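Gutham Lending Closet
Minutes of the Quarterly Members' Meeting
Friday, May 14, 2021, back room, Pilkington Street

Quorum was met. The chair opened the meeting late, the key to the side door having gone missing again. The minutes of the previous meeting were approved with one correction: the word "agreed" under the heating item was changed to "discussed." Two members asked that it be changed back. It was not.

1. Late fees

The chair reported that unpaid late fees now stand at $915. A member asked how much of that the closet could really expect to see. The chair thought most of it. The member asked what that was based on. The chair said people generally pay when they are reminded. Another member pointed out that the reminders went out in November and the figure has gone up.

A motion was made to drop late fees altogether and ask for a deposit on the larger tools. Those in favor said the fees bring in little money and keep people away, and that at least one pressure washer has stayed out because the borrower is too embarrassed to bring it in. Those against said a deposit would keep even more people away. No one had figures for either claim. The secretary asked that this be recorded.

Motion failed. The fees stay as they are until the next meeting, when someone is to bring a list of what is owed and for how long. No one took on the list. The chair will do it.

2. Booking software

A summary of the Grultico booking system was handed out. It was written by the company, and several members said it read that way. The system would let borrowers reserve items from home and would send its own reminders. The first year is free. The summary does not give a price for the second year, and when the secretary wrote to ask, the reply was an invitation to a phone call.

A member who has used it at another lending closet said it was fine. Asked whether it was better than the paper book, the member said it was different. The paper book has been wrong three times this quarter that we know of, all on the tile saw.

The members were not convinced. It was decided to get the second-year price in writing before anything is signed, and to ask what happens to our borrower list if we leave. The free trial was not accepted.

3. Repair evening

The chair described the April repair evening as a success. A member asked what would have counted as a failure. Seven items were brought in and two went home working. The chair said people enjoyed it. This was not disputed.

There was a long exchange over whether we should be working on anything that plugs into the wall. The insurance letter can be read both ways. One member read it aloud, and afterward the room was evenly split, as it had been before. Until the insurer answers in plain words, the evenings will take only hand tools, clothing, bikes and furniture. Lamps are out. There was some unhappiness about lamps.

4. Storage

The Vellton proposal for refitting the back room was taken up again. It calls for a mix of closed and open units along the long wall. The members who support it feel the present shelves are a hazard. The members who do not support it feel the present shelves are ugly, and that ugly is free.

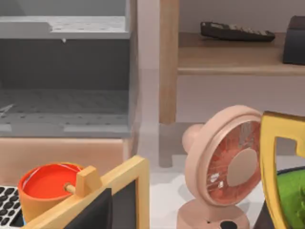 Item 4: gray open cabinet with perforated boards, wooden shelving to the right.

Questions raised: how much weight a shelf will take, whether the quote includes delivery, and why the proposal has a page on "member experience" and nothing on damp. The corner by the drain was wet all winter. Several members said they would not vote for new furniture of any kind until that is looked at, and the chair conceded the point.

It was also asked whether three quotes had been sought, as the bylaws require. One had. The item was tabled.

5. Opening hours

A request came in by email for Sunday hours. The secretary noted that the same request was granted two years ago and dropped after a month for lack of borrowers. The person writing says things have changed. The email does not say what. Saturday hours will run one hour later through the summer as a test, with a count of borrowers kept at the desk, on paper, by whoever is on shift.

6. Other business

The long ladder is back. Its condition was described as "okay" and a member asked for a better word. It stays off the lending list until it has been checked.

The side door key was found in the paper book.

Meeting adjourned. Date of the next meeting to be posted on the door.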